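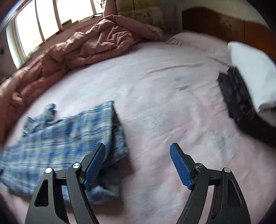

DINDDEN — Cerca de 300 moradores do distrito de Nornness continuam fora de casa depois que equipes do Exército encontraram minas terrestres na estrada que liga a localidade a Mundier, informou a defesa civil de Dindden. A saída começou ainda de madrugada, logo após um tiroteio entre uma patrulha e homens armados perto da ponte do rio Rennie, e a maior parte das famílias foi recebida por parentes ou por moradores do centro da cidade. Em um dos quartos da cidade, uma peça de roupa xadrez azul e outra preta estavam sobre a cama, ao lado de uma colcha rosa amontoada. Outras famílias estão no ginásio municipal, onde a prefeitura distribui colchões, água e refeições.

O confronto deixou 3 soldados feridos, todos atingidos por estilhaços, segundo o comando da brigada responsável pela área. Eles foram levados ao hospital regional de Dindden e não correm risco de morte. O comando não informou se houve baixas entre os atacantes, que fugiram a pé em direção às plantações ao norte da ponte. Nenhum grupo havia assumido a autoria do ataque até o fechamento desta edição.

De acordo com o relatório preliminar, a patrulha fazia o percurso habitual entre o posto de Nornness e a ponte quando foi alvejada da margem oposta, às 4h da manhã. A troca de tiros foi curta. Ao recuar, um dos veículos passou por cima de um artefato, que explodiu sob a roda dianteira e feriu os ocupantes. O segundo veículo parou antes do trecho minado e pediu reforço pelo rádio.

Os sapadores chegaram com o dia claro e localizaram outras minas enterradas no acostamento, em um ponto usado por ônibus e por caminhões de leite. Os artefatos foram destruídos no local, em explosões controladas ouvidas em Mundier. O Exército afirma que são de fabricação improvisada, com acionamento por pressão, e que o material recolhido foi enviado para perícia.

A busca vai se estender agora pelas trilhas laterais e pelos pastos próximos à ponte. O trabalho é feito com detectores manuais e cães farejadores e avança devagar por causa do capim alto e dos restos de cerca enterrados, que disparam alarmes falsos. O comando da brigada não deu prazo para a conclusão e pediu que os moradores não voltem por conta própria, nem mesmo para alimentar animais.

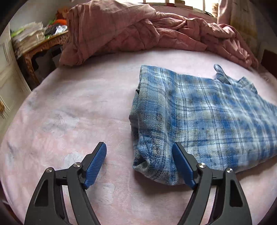
Camisa xadrez dobrada sobre a cama

A coordenadora da defesa civil de Dindden, Humaira Ansari, disse que a retirada foi decidida pela prefeitura em conjunto com os militares e que não houve registro de feridos entre os civis. “As pessoas saíram com o que puderam pegar. Muitas deixaram remédios, documentos e material escolar, e estamos montando uma lista para buscar o que for mais urgente assim que o Exército autorizar”, afirmou.

Segundo ela, a entrada será feita em pequenos grupos, com escolta, e apenas nas ruas que já foram vistoriadas. A prioridade será dada a quem usa medicamento contínuo. Os pedidos podem ser feitos no balcão instalado na entrada do ginásio ou na secretaria de assistência social, durante o horário comercial. Quem estiver hospedado com parentes também precisa se cadastrar para receber cestas de alimentos.

A prefeitura reservou vagas em duas escolas do centro para os alunos de Nornness. As aulas na escola do distrito estão suspensas, assim como o atendimento no posto de saúde. A equipe do posto foi transferida para o ginásio, onde faz curativos, mede pressão e renova receitas. Casos mais graves são encaminhados ao hospital regional.

Produtores de leite são os que mais pressionam pela liberação da estrada. O caminho alternativo até Mundier passa pela serra, acrescenta 30 quilômetros à viagem e tem trechos sem asfalto, onde caminhões carregados costumam atolar. A cooperativa da região pediu ao comando que permita ao menos uma passagem diária em comboio. O pedido está em análise, e os militares dizem que qualquer decisão depende do resultado da varredura no acostamento.

A linha de ônibus entre Dindden e Mundier também foi desviada para a serra. A empresa que opera o trajeto reduziu as saídas e mantém apenas as da manhã e do fim da tarde. Passageiros com bilhete para os horários cancelados podem remarcar a viagem sem custo no guichê da rodoviária.

A ponte do rio Rennie é a única travessia pavimentada do distrito e já havia sido alvo de disparos em agosto, quando uma guarita ficou danificada. Na ocasião, o Exército ampliou as patrulhas noturnas e instalou refletores na cabeceira sul. Moradores ouvidos pela reportagem no ginásio disseram que os refletores estavam apagados na noite do ataque. O comando confirmou uma falha no gerador, mas afirmou que ainda apura se ela tem relação com o confronto.

Vereadores de Dindden pediram a presença do comandante da brigada em uma sessão aberta para explicar o esquema de segurança na região. Parte deles defende um posto permanente na margem norte do rio. Outros temem que uma base próxima às casas transforme o distrito em alvo e preferem que o policiamento seja reforçado na estrada. A sessão ainda não tem data.

O governo provincial enviou barracas e um gerador para o ginásio e informou que vai pagar um auxílio às famílias cadastradas enquanto durar a retirada. O valor não foi divulgado. A ajuda deve incluir os agricultores que perderem a colheita de feijão, prevista para começar nas áreas mais próximas ao rio.

As investigações sobre o ataque estão a cargo da polícia provincial, com apoio da inteligência militar. Os agentes recolheram cápsulas nas duas margens e ouviram funcionários de um armazém vizinho à ponte. Até agora ninguém foi preso. A polícia pede que informações sobre a movimentação de pessoas estranhas na região sejam repassadas pelo telefone do plantão, sem necessidade de identificação.

A defesa civil orienta ainda que objetos metálicos, fios ou terra revirada à beira das estradas não sejam tocados. Quem encontrar algo suspeito deve marcar o lugar à distância, voltar pelo mesmo caminho e avisar o posto militar mais próximo. Folhetos com essas instruções começaram a ser entregues nas escolas e no ginásio, e um novo boletim sobre a situação da estrada será divulgado pela prefeitura no fim da tarde.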